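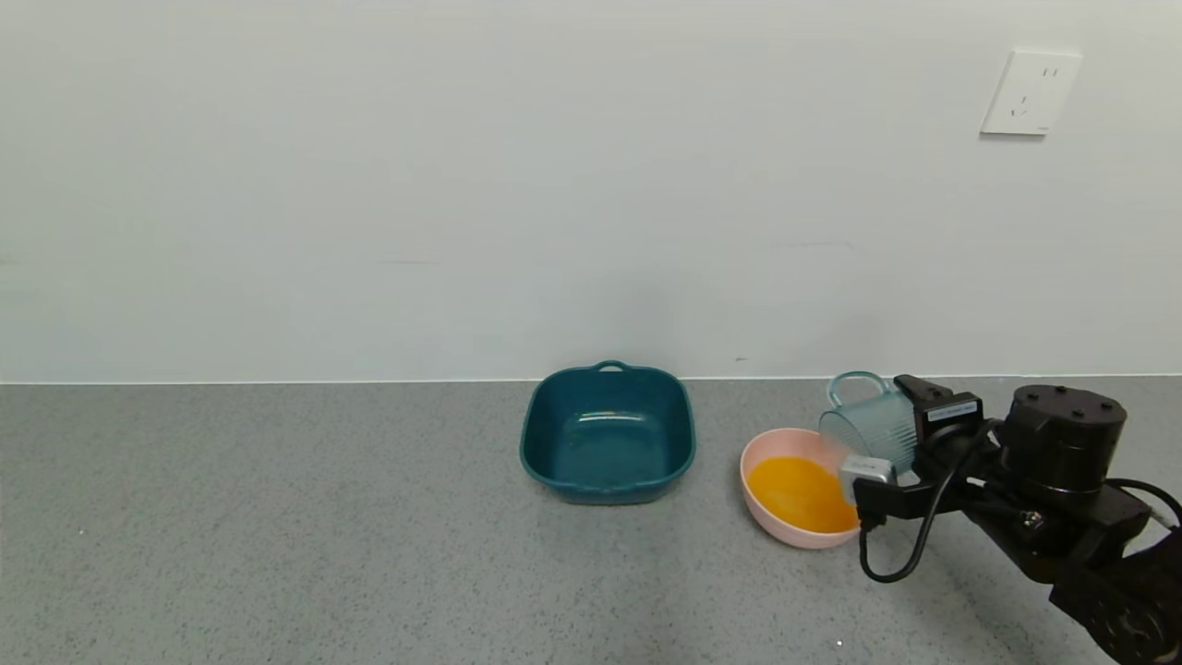
Wednesday - kids' shell jackets, seam and cuff work

Carrying on from the last entry. Three jackets on the bench: the Cenley shell, the Stiner insulated one, and our own sample, still called Tretevmont until somebody picks a proper name. All size 7.

Cuffs first. The complaint on our sample was snow getting in at the wrist when the kid wears short gloves. The elastic is fine at rest but it opens up when the arm is raised, and the hook tab doesn't have enough reach to close the gap over a thin base layer. Moved the loop patch inward on the left sleeve only, so we have something to compare against. Left now closes snug on the small wrist form. Right is as before. The tab end sticks out past the patch on the left when pulled all the way, so it needs trimming or a longer patch. I would go with the longer patch.

Stiner does it with an inner knit cuff with a thumb hole. Warmer, but it soaks up water and stays wet long after the shell is dry. Not copying that.

Spray and column

Ran the shoulder panels under the spray head after 7 washes, mild liquid detergent, no softener, low tumble. Notes:

Cenley: beads on the back panel, wets out along the shoulder seam where the pack strap would sit. Inside dry.

Stiner: wets out over most of the front. Inside dry at the chest, damp at the pocket corner. The pocket bag is not taped there.

Ours: beads well front and back. One drip inside at the hood seam, same spot as on the earlier sample. The tape lifts where three layers meet. I pressed it again with the small iron and it held for the second run, but that is a hand repair and the factory will not do it that way. The seam needs to shift so the three layers don't stack up.

Water column on the loose swatches was set to stop at 1000 mm for this round. All three passed. We knew they would, this was only to check the rig after the new gasket. Gasket is good. Next round goes higher.
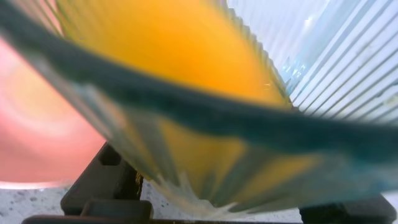

Orange liquid in the ribbed glass.

Stretch

Cut strips from the side panel, lengthwise and crosswise. Crosswise gives easily and comes back. Lengthwise has much less give, and after 300 cycles the strip had a slight wave in it that did not flatten out overnight. Could be the membrane, could be that I cut it a little off grain. Cutting two more strips from the other end of the roll before I write anything to the mill.

The Moriarty fabric on the shelf is stretchier both ways but it is heavy and noisy. Kids will hear it every time they move. Keeping the swatch in the folder anyway.

Weight and small parts

Fill weight in our size 7 is 39 g under what the spec sheet says. Weighed it twice, then weighed the test block to check the scale, and the scale is right. Most of the shortage seems to be in the sleeves - they feel flat next to the body. Ask the sewing room if the sleeve panels were filled from the old chart. The old chart has the smaller sizes on it and the rows are easy to mix up.

Zipper pull is OK with mittens on. The chin guard is too short, the slider still touches the chin at the top. Make it a finger width longer.

Reflective piping on the left arm has started to crack after the washes. Right arm is fine. Same roll as far as I know.

To do

Longer loop patch, both sleeves
New hood seam drawing before the next sample
Two more stretch strips, marked for grain
Check fill chart against the spec sheet
Order seam tape, the narrow one, down to the last roll
Wash all three again and repeat the spray

Left the Cenley and ours on the drying rack. Stiner is hanging by itself near the door, pocket turned out. Please don't move it until the pocket corner has been checked.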